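Section 4: House rules for drawer work

The Olenix simulator will let you do very silly things at full speed. Please read this section before you do them.

4.1 Before a run

1. Load the table and the drawer cabinet from the Tiwari set. Leave the floor at its default.
2. Set the run limit to 4000 steps. Higher values are accepted and regretted.
3. Check every camera view, including the dull ones.

Note: Rule 13 of the Sisitz code asks for a named person on each run. "The robot" is not a name.

4.2 Approaching the handle

4. Bring the fingers in open, beside the handle, and stop.
5. Compare all views before closing. A view showing mostly wood grain still counts as a view, and must be kept with the rest.

Caution: Do not close the fingers on the strength of one view. Almost 1000 of our rejected runs began that way.

Views from one drawer run:

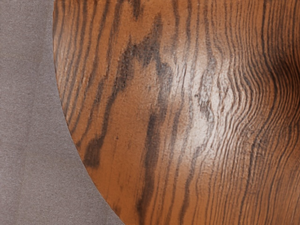
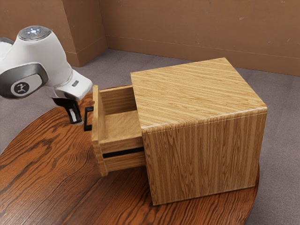
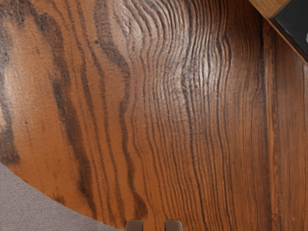 4.3 Closing and pulling

6. Close slowly. If the handle shifts, open again and return to step 4.
7. Pull in a straight line, away from the cabinet. The drawer has no interest in curves.
8. Stop short of full travel. A drawer on the floor is a failed run, however graceful the fall.

Note: Send disputes about what counts as "open" to Madhu Srivastava, who has a 66-line definition and will read it to you.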